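Grirville Makers Forum > Robots and Automation > Visits and open days

Thread: Went to the Cunwood open day on Wednesday, long write-up

gantrygoose wrote:
Right, I promised a report so here it is. Cunwood opened up their home handling project to visitors and I got one of the places on the afternoon slot. Four of us went over from Grirville, and I haven't stopped talking about it since (sorry to everyone at work).

The short version for anyone who hasn't followed it: they want a robot that can deal with cloth in a normal home. Before the arm gets anywhere near it, people do the jobs themselves with a hand-held gripper that has a camera on it, and the recordings are what the arm learns from. Nanami Hamada gave the introduction and she was brilliant, really quick, no slides at all. Then it was straight on to the hand-held work, up against the wall with the hanging things, pink prints and dark heavy stuff all bunched together.

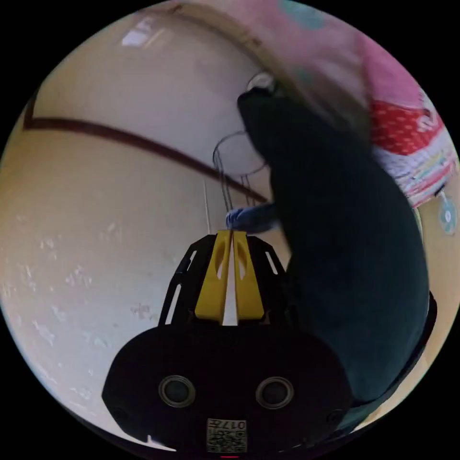 Asanka Sivakumar replied that cloth is the one job he would never have started with, and that he would have given them a box of wooden blocks and come back in March.

gantrygoose wrote:
Ha, fair enough Asanka, but blocks have been done to death! The whole fun of it is that a jumper is never the same shape twice. I had a go myself and my first three grabs got nothing but air. You have to come in much slower than you think. By the end I'd stopped looking at my hand and was just watching the fingertips, and Nanami said most visitors get there sooner or later.

nithin_k wrote:
I was on the morning slot. Loved it, though I'd have liked more of the arm. We got 11 minutes of it by my watch, and a fair bit of that was waiting for a restart. When it did get going it picked up a tea towel, thought about it, and put it down again a bit flatter. I clapped. I was the only one who clapped.

Giorgia Villa wrote:
Sorry to be the grump, but a towel put down a bit flatter is a long way from useful. I've been to three of these days now, and the people with the grippers always look great and the arm always needs a restart. I'd like to see the two done side by side on the same pile.

gantrygoose wrote:
They did talk about that, Giorgia. Nanami said the aim is 180 good recordings for each task before they let the arm try it in front of anybody, and for folding they're still at 27. So I'd go easy on them for now. The towel was one of the tasks that's further along.

The bit I enjoyed most was the bedroom round. Proper bed, Paul Frank duvet with the monkeys all over it, black blanket folded at one end with a white towel tucked in by it, and then the gripper and a folded piece of black fabric. I know it sounds daft to get excited about laundry, but I could have stayed there till teatime - there's so much going on in one fold once you start paying attention to it.

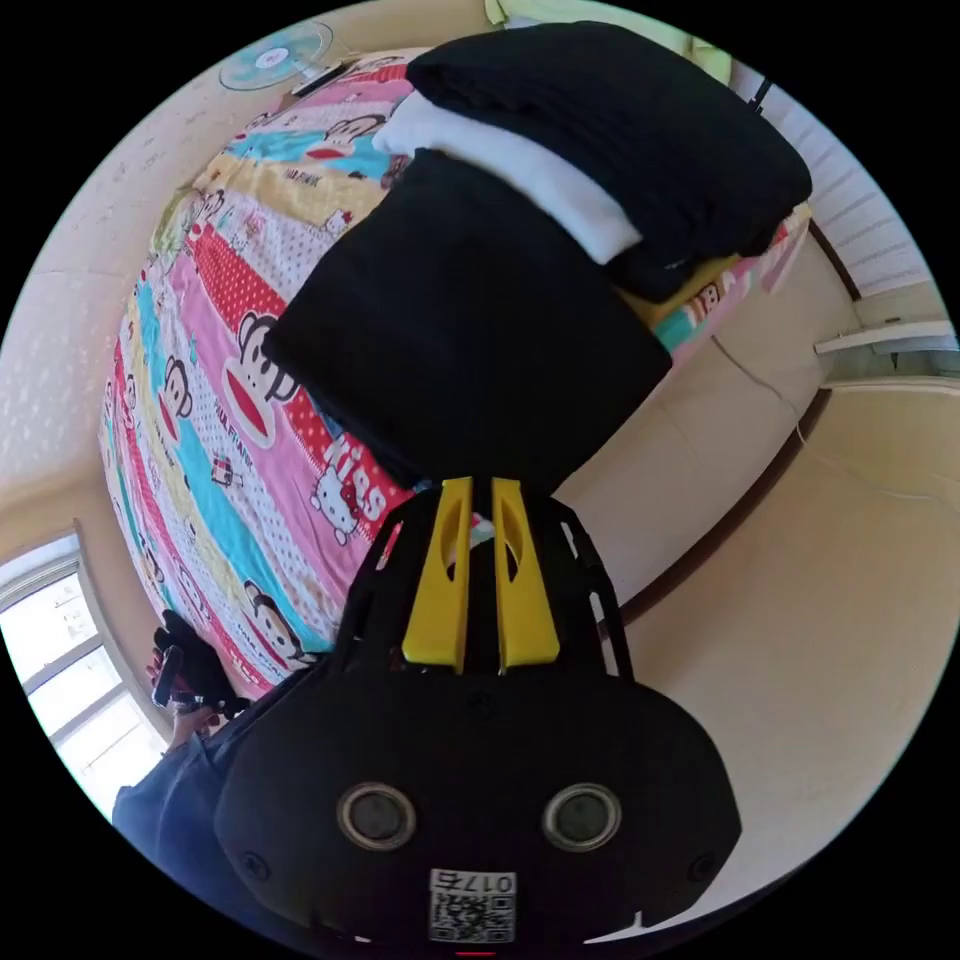 Do you have to book for the next one? Places go through the sign-up sheet at the Bhattacharjee building, and it closes when the slots are full.

nithin_k wrote:
Also worth saying, wear something with short or tight sleeves if you want a turn. Mine kept getting in with the cloth.

Giorgia Villa wrote:
OK, 27 out of 180 does explain a lot. I still think they should say so at the door. If I'd known folding was that new I wouldn't have stood there with my arms crossed waiting for a shirt.

moushumi_m wrote:
Moushumi Majumder here, I went with the Nuver lot last time. I'm somewhere between you two. The arm was slow when I saw it, painfully slow, but it had a go at a sock that had gone half inside out and I really didn't expect it to try. Did they still have the sock?

gantrygoose wrote:
No sock! I'm gutted now. I'll ask Nanami about it.

Asanka, are you coming to the next one or are you staying at home with your blocks?

Asanka Sivakumar replied that he had already put his name down, and that he'd be bringing the blocks with him.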